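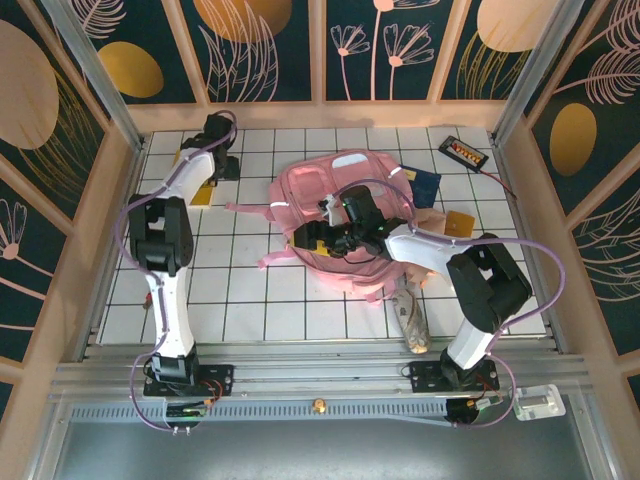 Pink backpack open on the white tiles, with the bottle and the dark blue folder or notebook beside it.

Nunditz School Bag Project
Progress report to the Hjaltested Fund
Reporting period: August to date
Submitted 20/11/2020

1. Summary

The project collects used and surplus school backpacks, checks them, repairs the ones that can be repaired, fills them with basic supplies and passes them to schools in the Urkby area. This report covers the work since the start of August, when the first part of the grant was paid.

By the date of this report 795 filled bags had gone out to schools. Another 50 are on the repair shelf. The unspent part of the grant is $2498. Three schools that were not on our original list have asked to join, and two of them have been added.

The main delay has been in bottles, covered in section 5. The main change to the way we work is the order in which bags are checked and filled, covered in section 3. We are asking for one change to the budget, set out in section 7.

2. Bags received

Most bags come in through the collection points at the Urkby library and the sports hall. A smaller share comes from stores clearing last season's stock. Those bags are new but often have a fault such as a missing zipper pull or a strap sewn on twisted.

Condition has been better than we expected when we applied. We had planned for a large number of bags to be unusable, and we ordered sewing supplies to match. Most donated bags only need emptying, wiping and airing. Grit and pencil shavings in the bottom seams take up more time than any repair.

Color has mattered more than we thought. Pink bags are plentiful, and so are bags with cartoon characters that were popular several years ago. Plain dark bags are short. The schools tell us older students will carry a worn black bag before they will carry a new one with a character on it. We have started asking for plain bags on the collection posters. It is too early to say if this has made a difference.

We also now turn down rolling bags. They do not fit the school lockers and their frames can't be fixed with what we have.

3. Checking and filling

At the start of the period, bags were checked at one bench and filled at another. Bags that failed were sometimes found only after they had been filled, and everything had to come back out. Since the second week of August each bag has been checked and filled in the same place, by the same person, before the next one is picked up.

The steps are now:

Lay the bag flat and open the main section fully.
Spread the straps out to the sides and pull on each one at the top seam.
Run every zipper both ways.
Empty all pockets, including the front pocket and any sleeve against the back panel.
Wipe the lining and leave the bag open.
Lay out the contents next to the bag before anything goes in.
Fill, close, tie on the grade label and enter the bag in the stock list.

Laying the contents out first was suggested during the August review. It adds a little time per bag, but missing items are now noticed at the bench. Before the change, the schools were the ones finding them. We have had one report of an incomplete bag since, against a steady run of them in the first weeks.

Found property is kept in a labeled tray for the collection point the bag came from. So far this has included house keys, a library card, a retainer in its case and a good deal of loose change. The keys and the card were returned. The change has been recorded and added to the supplies budget.

4. Contents

The standard set agreed with the Fund has not changed: folder, notebook, pencils, eraser, sharpener, ruler and water bottle. Contents differ slightly by grade. The youngest group gets thick pencils and a box of crayons in place of the ruler. The oldest group gets two pens and a basic calculator.

Folders were bought in dark blue only. A single color made the order cheaper and avoids trading between children. The folders are a close fit in the smallest bags and have to go in before anything else, flat against the back. Where the bag is too small for the folder to lie flat, the bag is moved to the youngest group, who get a smaller one.

Calculators were not in the original order. The schools asked for them and the cost was met from the saving on folders. Calculators go out with their batteries packed separately.

Some bags have a white patch or a panel inside for a name. We leave these blank. Names written by a previous owner are covered with an iron-on patch if they can't be removed. A few schools asked us to write names in before delivery and we have said no to this. It would mean holding a list of children, and the schools are better placed to do it.

5. Bottles

The first bottle order was late and arrived short. The supplier made up the difference with a different model, which is taller and does not stand up in the side pocket of most bags. We accepted it so that bags could go out before the start of the school year. The tall bottles have to lie down inside the main section, and they take space that was meant for the lunch box some schools provide.

Later orders have been for a plain cylinder shape with no handle. These roll if they are put down on their side, so we stand them up until the bag is ready, when people remember. They fit the side pockets of nearly all bags and they fit inside the others.

Two schools reported caps that came loose. We checked the remaining stock from that delivery by filling each bottle and laying it on a paper towel. The leaking ones were returned for credit. All bottles are now closed and turned over once before packing.

6. Repairs and stock records

The 50 bags on the repair shelf are mostly waiting for zippers. Straps are simple to restitch, and a missing zipper pull can be replaced in a minute with a cord loop. A zipper that has come off its tape means unpicking the lining. We have one sewing machine that will go through the thicker seams and it is in use most of the time the room is open.

We have set a rule that a bag which needs more than one new zipper is used for parts. Buckles, pulls and strap adjusters are cut off and sorted by width. This has cut our spending on hardware to almost nothing since August.

Stock has been kept in Jelix since the start of the project. It does the job for finished bags. It is less useful for supplies, as it has no way to show that a box has been opened, and on two occasions it told us we had erasers when we did not. We now keep a paper sheet on the supply shelves and update Jelix from it at the end of each session. The two have matched since.

7. Budget

Spending is under plan on sewing supplies and folders, on plan for notebooks and writing items, and over plan on bottles and delivery. Delivery is over because the added schools are on the far side of Urkby and need a separate trip.

The balance of $2498 is enough to finish the planned bags. It is not enough to finish them and also pay for the extra deliveries through the end of the school year. We ask the Fund to agree to move the unspent part of the sewing line to delivery. The total grant would stay the same. A line-by-line statement with receipts has been sent separately.

8. What the schools have told us

Each school was sent a short form. Most came back. The comments we can act on are these.

Labels should show the grade in large print on the outside. They now do.
Deliveries should come before the first lesson or after the last one. We have changed the times for all schools but one, where the building is locked early.
Spare pencils would be more useful than spare erasers. We will change the next order.
Bags for the youngest group are sometimes too big. We are putting the small ones aside as they come in, but there are not many.

One school asked for gym bags. This is outside the grant and we have told them so.

9. Next period

We will clear the repair shelf, fill the remaining bags and make the first delivery to the third of the schools that asked to join, provided the budget change is agreed. The collection points stay open through the winter. A second call for plain and small bags will go out through the library and the sports hall.

The bottle order for spring has to be placed early this time. We would like an answer on section 7 before we place it. The next report will include the final count of bags by school and grade, and the returned forms can be sent with it if the Fund wants them.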